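Tornow Room: Work Surface and Small Objects

Gallery page 4 in the Podano rooms series
Text and page layout: Anel Molefe

The page covers the large table in the Tornow room, its surface, and the small items used on it. Dimensions are in millimeters. The room plan and the lighting plan are on separate pages.
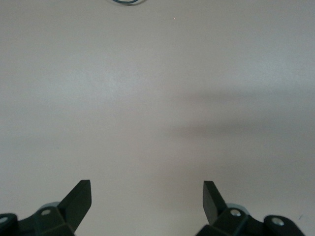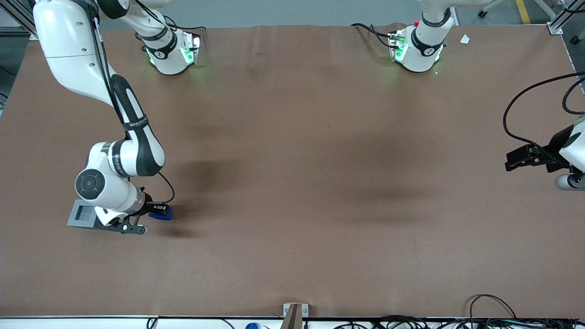

Work surface, Tornow room. First view: bend of dark blue cord at the top, left of center. Second view: rectangular blue block held just above the surface.

Surface

The usable area is 2196 by 1230. The long side runs parallel to the window wall, and the distance from table edge to wall is 1000, enough for one person to pass with a tray.

Both views show a mottled surface with soft shadow on it. In the close view the shadow lies across the right half and has no sharp edge. In the wide view there are faint darker smudges as well, mostly across the middle. A tiny pale speck is also present in the close view, to the right of the cord and a little lower. It could be debris or a point of reflected light.

The surface has no printed grid. Positions are measured from the corner nearest the door, long side first, and written in the table log in that order. Older entries measured from the window side are marked W.

Objects

Blue block. Rectangular and small. Blocks are stored in the Gurum drawer unit, second drawer, with the spacers. Any block with a chipped corner goes in the tray on top of the unit and is not put back with the others.

Cord. Only the lower part of the loop is in view, a shallow U with a slightly lighter line along the inside. Loose cords in this room are logged by color and length, and a cord that stays out between sessions gets its own line in the log.

Cleaning

Dry cloth first, working from the middle toward the edges. A damp cloth is used only for marks that stay after that. No spray directly on the surface – spray goes on the cloth. The Purba cleaner kept under the sink is for the floor and leaves a film on the table.

Smudges that remain after two passes are entered in the log with a position. They are checked again the following month. Three of the November entries are still open, all of them in the middle third of the table.

Shadows are sometimes entered as stains. Move a hand between the surface and the lamp before writing anything down; a stain keeps its outline when the light changes.

Lighting

The overhead lamps are on from 8 a.m., and the blinds on the window side stay half down until noon. Anyone who changes the blinds notes the time in the log next to their entries. Color readings are taken with the blinds fully closed.

Related pages

Podano rooms, page 3: shelving and drawer units
Podano rooms, page 5: sink, floor and storage under the counter

Corrections to dimensions or drawer numbers go to Anel Molefe, with the page number in the subject line.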